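# Bamboo-style mat on top of a quilt – how do you fold laundry on this thing?

**Refilwe Du Plessis**

I moved to Dakport in May and inherited, along with a bed and a radiator that knocks, a striped mat. It's one of those woven bamboo or reed affairs, tan and dark brown, and it's supposed to keep you cool at night. I'm a convert. I've slept better on it than on anything I've owned.

The trouble is that my bed is also my folding table. I have no other flat surface larger than a dinner tray. I used to fold everything on my patchwork quilt, which is cotton and grips, and things stayed where I put them. Now the mat lives on top of the quilt, and jeans in particular go on a little journey every time I fold them. I lay them flat, bring one leg over the other, pull the hem up toward the waist, and the whole pair comes along for the ride. T-shirts are fine. Jeans behave as if they have somewhere to be.

Second problem, possibly related. The mat slides on the quilt too, so after a load of laundry it's hanging off one side and I have to drag it back. I'm slightly worried the stitching on the patchwork is getting chewed up underneath. My aunt made it, and she visits.

Do I take the mat off every time? Fold on the floor like a student? I have 39 square feet of floor and most of it is shoes.

---

**Bradley Sowerby**

Hang them. Problem solved. I haven't folded a pair of jeans in years.

> *Refilwe Du Plessis:* On what, Bradley? The radiator?

> *Bradley Sowerby:* Hangers are pretty cheap.

> *Refilwe Du Plessis:* So are closets, I'm sure, once you own a wall to put one on.

---

**Zodwa Mtshali**

I've had a mat like this through several apartments, and I fold on it every week, so it can be done. You're folding from the wrong end.

If you pull the hem up to the waist, all your force goes along the length of the jeans, and a smooth mat gives you nothing to pull against. You need the waistband to stay put while the legs move.
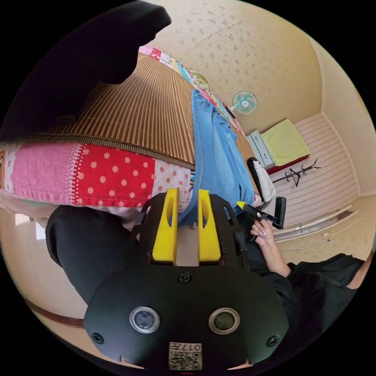 So start by sitting on the bed beside them, or kneeling if your back is younger than mine. Lay the jeans out with the waistband at the far side and the hems toward you. Button them and do up the zipper first, or the fly will flap open halfway through and you'll lose patience. Smooth the back pockets down. Then:

1. Fold one leg over the other along the center seam. Tuck the pointy bit at the seat inward so you have a straight edge.
2. Put your free hand flat on the waistband and leave it there. It's an anchor, and it has one job.
3. Pick up both hems together, *lift* them clear of the mat, and carry them over. Set them down a little short of the waistband.
4. Fold in half again, or in thirds if your drawer is shallow.

The lifting is the part most people skip. Dragging denim over those slats is what moves everything, and it will also find the one rough splinter on the mat and introduce it to your favorite sweater. Run your palm over the surface once in a while and take off anything that catches with fine sandpaper.

As for the mat wandering around on the quilt, get a piece of the rubbery mesh they sell for under rugs. Cut it smaller than the mat so it doesn't show, and slip it in between. Mine came from Engelbrecht, the hardware place on the hill, and has lasted 2 years. It will also spare your aunt's stitching, although if she's anything like my family she'll find something else to mention. I'd check for loose threads around any trim, which tends to go before the patches do.

---

**Mandla Khumalo**

Zodwa's method works, but I have a dissenting view on the quilt. Take it off the bed entirely. You bought into the cool sleeping mat idea and then put a quilt under it, which is a bit like opening a window and lighting a stove. With the mat directly on a fitted sheet mine hardly budges, and the quilt can go over your feet when the weather turns.

Also, if you do use the rubber mesh, lift it now and then and let things air out. I left a piece under a mat in Bremham for a whole summer and it left a waffle pattern on the sheet that I can still make out. I'd hate for that to happen to something handmade.

For the jeans I roll mine. Fold the legs together, roll from the waist down, stand them up in the drawer. They can't slide because there's nothing left to slide. They do look like a row of very dull pastries.

> *Refilwe Du Plessis:* Tried the hand on the waistband this evening and got through four pairs without losing one. Mesh is on the shopping list. The quilt stays where it is until after the visit, Mandla – I'm not that brave.

> *Zodwa Mtshali:* Get the thicker mesh. The thin stuff curls at the corners.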